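Progress report to the Niltlow small grants office
Prepared by Minttu Toivonen, May 30, 2020

Work on the hot drinks guide goes forward. We received 180 euros for tableware and small equipment, and of this 17 is still not used. Eoin Mulcahy has finished the first draft of the weighing section, and I have corrected it together with Morenike Akande.

All things for the drinks table are now on one desk, so the reader can follow the steps with what most people have at home.

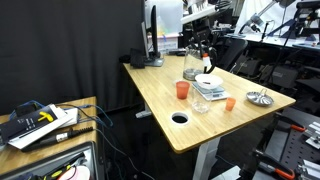 The drinks table with scale, bowl and cups.

Morenike asked us to use cups of different heights, and this was a good idea - people fill a tall cup too much when the recipe gives only "one cup". We will write all amounts in grams.

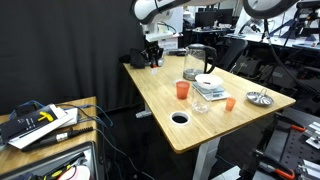

The second section, on heating and pouring, is behind the plan by two weeks. Eoin wants to rewrite the part about how much water to boil. The kettle is glass, with a silver base and a black lid, and he will use its clear body to explain how to check the water level from the side. I expect his text before the next payment request.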